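自動化で楽になるのは誰か

うちの職場に「自動化推進」という言葉が降りてきて4か月になる。会社はTridovow、仕事は保存容器や小物の仕分けと箱詰め。機械のほうはSelteckが面倒を見ることになっていて、説明会の資料には「単純作業からの解放」と大きく書いてあった。

解放された人を、私はまだ見ていない。

今やっているのは、両手に一つずつグリッパーを握り、容器をつかむ作業だ。素手なら考えもしないことを、指二本分の爪でやる。白い半透明のふたがついた小さな容器など、爪を開いて左右から寄せるだけで妙に気をつかう。ふたが本体より少し張り出しているので、どの高さで挟むかをいちいち考えることになる。 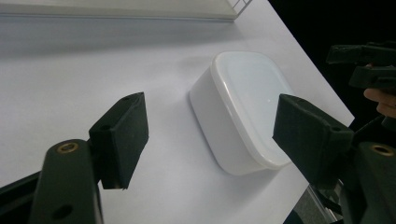
手本を見せる側の仕事

目標は3,000回分だそうだ。一日200回と言われた週もあったが、さすがに無理があって、いつのまにか誰も口にしなくなった。数字だけがPoltbridgeの本部の表に残っている。

困るのは、これが誰の仕事なのか決まっていないことだ。評価表の項目は去年のままで、箱詰めの数は見るのに、グリッパーを握っていた時間を書く欄がない。2回ほど上に聞いてみたが、「検討中」としか返ってこない。

手首も疲れる。引き金つきの握りを一日持っていれば当然だと思うのだが、資料のどこにも書いていなかった。青緑の丸いふたは縁がつるっと光っていて、つまみのような四角い出っ張りがある。片方の爪をふたの面に、もう片方を出っ張りの横に当てる。爪に貼ったグレーのテープはもう破れて、端がめくれている。こういう消耗品の交換も、結局は現場の誰かが気づいてやるしかない。

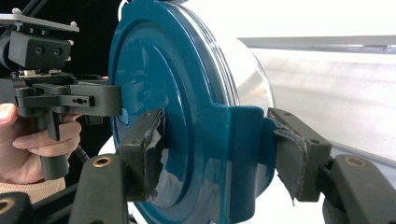 Abdella
Tridovow 仕分け・箱詰め担当
2018-10-17

機械が嫌いなわけではない。重い箱を運ぶ台車が自動になったときは素直にうれしかった。腰が楽になったし、次の日から違いがわかった。

今回のはそうではない。覚えることが増え、いつもの箱詰めはそのまま残っている。若い人は慣れるのが早く、ベテランのほうが戸惑っている。長年かけて身についた「このふたはここを持つ」という感覚が、爪越しだと使えないからだ。逆に言えば、その感覚こそ会社が欲しがっているものだろう。それならそれで、相応の扱いをしてほしい。

青緑のふたの容器を白いワイヤーかごの上で扱うときは、両側から爪で押さえて持つ。左右の力がそろわないとふたが傾くので、腕を両方ともじっと構えたままになる。

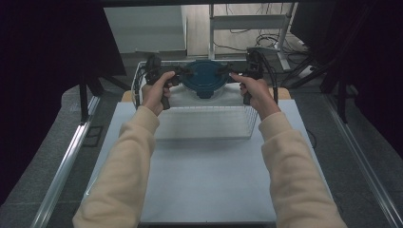
12月には次の説明会があるらしい。配置換えの話が出るのかどうか、休憩室ではその話ばかりだ。私としては、まず手当と休憩の取り方を紙にしてもらいたい。口約束は前の設備更新のときに懲りている。テープの予備もどこに頼めばいいのか、まだ返事がない。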